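Sunday, late

Can't sleep so writing. Tea's gone cold already. Feet hurt. Rehearsal ran till after ten and then Trevor wanted to talk in the parking lot about the second act, again, with the car door open and the bugs getting in.

Where to start. The choir. We sing the Jirkavham piece at the end of May and we are not ready. The altos are fine. Altos are always fine, we come in, we hold our note, we go home. The tenors are down to 2 since Brayden's shift changed and one of the two is Fitzgerald, who is lovely and can't count. Solange stopped us at the same bar all night long. Same bar! "Again from the pickup." Again from the pickup. I was hearing it in the car.

She's right though, that's what bugs me. It does drag there. We get to the long held chord and everybody relaxes like it's the end and it isn't the end, there's a whole page after. I do it too. I can feel my shoulders go down.

Didn't say anything to her about the solo. Meant to. Had the sentence ready and everything, practiced it over the dishes, "I'd like to be considered," very normal, and then she was putting her music in her bag and Toàn was asking her about the chairs and I just stood there buttoning my coat. It's too warm for the coat even. Wore it for something to do with my hands I think.

Will ask Wednesday. Or write her a note. A note is cowardly but she'd have time to think and wouldn't have to make a face in front of me.

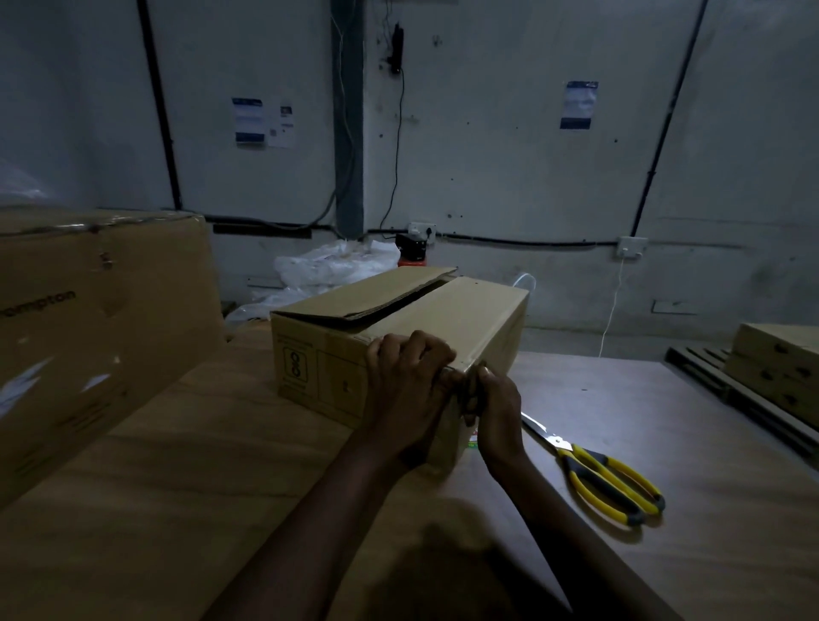
Mom called at lunch. She's decided against the new place after all. Too far from the bus, and the kitchen window looks at a wall. I'd told her that in the car the day we went and she said it was a nice wall. So now we are back to the list. There are 3 left on it and one of them is the one over the bakery that she won't climb to. I said what about the MacDonald building and she said she'd have to think about who lives there. Who lives there! She means Aunt Peg's ex. He's been gone from there for years, pretty sure. I should find out before I bring it up again.

She sounded tired. She said she wasn't. Asked if I was eating. Asked if I was still in "the singing." I said yes, come hear us, and she said she'd see how her knee was. I want her to come. Haven't told her about the solo because there's no solo to tell about, I haven't even asked, see above.

Read some of the library book after. It's due Tuesday and I'm on page 60, not going to make it. The one about the family on the lake. It's good but they are all so mean to the younger sister and I keep putting it down on her account. Renew it? There's a wait list. Somebody else is probably sitting home right now wondering who's hogging it.

Oh and the cat. Gritik threw up on the stairs again, third stair, her favorite. Then ate a full dinner and looked at me like I'd been the one. I'm changing her food back to the old kind. The new stuff cost twice as much and she picks around the brown bits. Vet said give it a week, well she's had a week.

What else. Garden. Peas are up finally, all of one row and hardly any of the other, so either the birds or I planted them too deep. I remember being in a hurry with that second row, it was getting dark. Soaker hose has a split. Taped it. Tape won't hold. Need to pull the dandelions along the fence before the neighbor says something nice about them in that voice.

Brayden texted while I was out there, wanting to know if he could still sing at the end of the month if he misses most of the rehearsals. I said that's up to Solange. He said could I ask her for him. So now I've got to ask her his thing and my thing, and I know exactly which one I'll do. Told him he should call her himself. He sent back a thumbs up which could mean anything.

Toàn brought his lemon bars for the break. I had more than I should. He's driving up to Skunden next weekend to see his brother's new baby and he showed everyone the pictures, the whole row of sopranos had to see every one, and that was ten minutes gone and Solange didn't even mind. She held the phone out at arms length and said he looked like a bishop. He does look like a bishop. Funny how the room was better after that. We sang the slow part through with no stops. Best it's been. I had goosebumps at the chord, the same stupid chord, and nobody sagged.

So maybe it'll be ok.

Trevor says we should cut the verse in the second act altogether (he calls it the second act, it's a cantata, it doesn't have acts) and I said take it up with Solange. Seems to be all I say to people lately. He says it's 7 minutes too long as it is and people will be thinking about the parking meters. I like that verse. It has the alto line with the little climb in it, the only place where we get to go anywhere. If she cuts that I really will write a note.

Tomorow: call the dentist back. Mom's list, look up the bus for the one by the park. Cat food, old kind. New washer for the hose, or just a new hose. Call about the furnace thing before they close, they close at four now. Pay the water bill, it's on the fridge.

Also learn the words to page nine. I've been mouthing them since March and Solange was looking right at me tonight when we got to it. She didn't say anyhting. She just kept looking.

Cat is on my feet now. Past midnight. Light off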